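Where does dust come from?

I wiped my bookshelf on Sunday, and by Wednesday I could write my name on it again. So I went looking for answers, and wow, dust is much stranger than I thought!

Dust is a mix of lots of tiny things. Some of it is fluff from your socks, jumpers and blankets. Some is soil that came in on your shoes. There are little flakes of skin in there too (yours, mine, everybody's), plus pet hair, bits of paper and pollen from flowers outside. If you live near the sea you might even have some salt in yours. 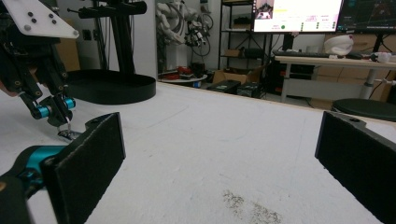 Most specks are so light that they float around for ages before they land. Walk across the room, or flop onto the couch, and up they all go again. You can see them on a sunny morning when a beam of light comes through the curtains. I love that! The air is just as dusty in the shady part of the room, but the bright light bounces off the specks and shows them up in all their colours.

Want to try something? Put a dark plate on a high shelf and leave it for 3 weeks. Ask a grown-up to help you reach it. Then run one finger across the middle and have a look at the line you've made. If you've got a magnifying glass, hunt for fibres and see if any match your favourite jumper.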